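Chapter 4
The Kitchen in Small: Play Furniture and the Home Corner

In this chapter you will look at:
how a play kitchen is put together
which parts of a real kitchen are copied, and which are left out
how printed detail is used in place of working parts
how to set out and look after a home corner

Key words: hutch, upright, backsplash, worktop, role play, scale

Most nurseries have a home corner, and most home corners have a kitchen in them. It is often the first piece of furniture a new setting buys after tables and chairs. Children come to it already knowing what a kitchen is for. They have watched people cook, wash up, open cupboards and wait for the microwave to finish, and they can start playing without being shown what to do.

In Chapter 3 we looked at toys that can be carried about, such as dolls, blocks and vehicles. A play kitchen is different. It stays in one place and the play happens in front of it. It has to be steady enough to be leaned on and low enough for a small child to reach the worktop. It also has to be plain enough to serve as a café, a ship's galley or a science lab when the children want one.

4.1 Parts of a play kitchen

The usual play kitchen is in two sections. The lower section is the base unit, with a worktop on top of it. The upper section, called the hutch, stands at the back of the worktop and is held up by a post or panel at each side. These posts are the uprights. A board across the top ties them together and can be used as a shelf.

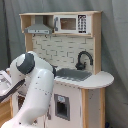
The hutch is where makers put the things a child should see at eye level. A cooker hood and a microwave are common choices. The space between the hutch and the worktop is closed off by a back panel, which does two jobs. It stiffens the whole unit, and it gives the maker a surface to decorate. A tile or brick pattern is the most usual decoration, and the panel is then called the backsplash, as it would be in a real kitchen.

When you study a play kitchen, start with the frame. Find the uprights and follow them from the top board to the worktop. Check whether the unit would stand by itself or whether it needs fixing to a wall. Tall, narrow units should always be fixed.

4.2 Real parts and printed parts

No play kitchen copies everything. The maker has to decide which parts will be solid, which will move and which will only be printed. A handle is nearly always solid, because a child wants something to take hold of. Buttons and tiles are very often printed. Printing is cheap, it leaves no small pieces to come loose, and it can be wiped with a damp cloth.

The microwave is a good part to study for this reason. It brings together a handle, a window and a set of buttons in a small space, and each of these may be made in a different way. The buttons on a printed keypad need not make sense to an adult. Children press them in whatever order they like and supply the noise themselves.
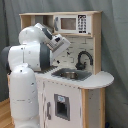
Figure 4.1 A wooden play kitchen. The toy microwave has a handle on the left and a keypad on the right. The brick pattern is on the panel below.

Colour is handled in much the same way. Older play kitchens were often painted in bright colours. Many newer ones use pale wood and white, and look closer to the kitchens in people's homes. Neither is better for play. Pale units show marks sooner and need wiping more often.

4.3 Two units compared

The Flana and the Talpur are both freestanding play kitchens with a hutch. The Flana arrives in 8 packed panels and has a cupboard under the worktop. The Talpur has open shelves there, with room for baskets. Its worktop is 255 mm deep, enough for a plate and a cup but tight for two children cooking side by side.

Staff at one nursery used the Flana for a term and then changed to the Talpur. With the open shelves, tidying up took roughly four minutes. With the cupboard it took longer, and pans were often pushed in on top of plates.

Activity 4A
Draw the front of a play kitchen you have used or seen. Label the hutch, the uprights, the worktop and the backsplash. Shade the parts that are printed and leave the solid parts white. Keep your drawing, as you will need it again in section 4.5.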